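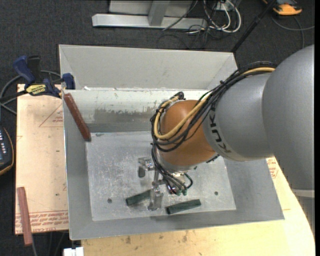
Danai Tzanetos reckons you should never let a metal bin get more than half full, and that anyone who does deserves the rummaging they get. I read that over my tea and felt thoroughly told off, so here is a little thread about bins.

Tanveer Tarar
July

I do love a sheet metal bin, I must say. Plain grey, slanting sides, a good tall back to it. We've had ours at the Nillville unit for 13 years and they've outlived two sets of shelves and a kettle.

The slanting sides are what I'd pay for. Things slide down to the middle and you aren't scraping your knuckles in a square corner for the last washer (Danai, you have straight-sided ones, I've seen them, so no wonder you only half fill!).

Ours came from Trurnen when they were clearing out. I went in for 3 and drove home with 5, very slowly, with the most dreadful clanging at every roundabout.

Cleaning them: tip out, brush, wipe with a barely damp cloth, dry straight away. Do the creases at the back corners properly, with an old toothbrush if you've got one, as that's where all the grit ends up living.

I did try a plastic one from Lundix, and it was perfectly nice and much quieter, but the bottom bowed once I'd put 300 brackets in it. It holds the dust sheets now and seems happy enough.

Anyway, half full for small fiddly bits, I'll give Danai that. For the big castings I shall carry on filling to a hand's width below the rim, same as always.

Does anyone still sell the clip-on label holders, by the way? Chrysikopoulos used to do them and I'm down to my last two.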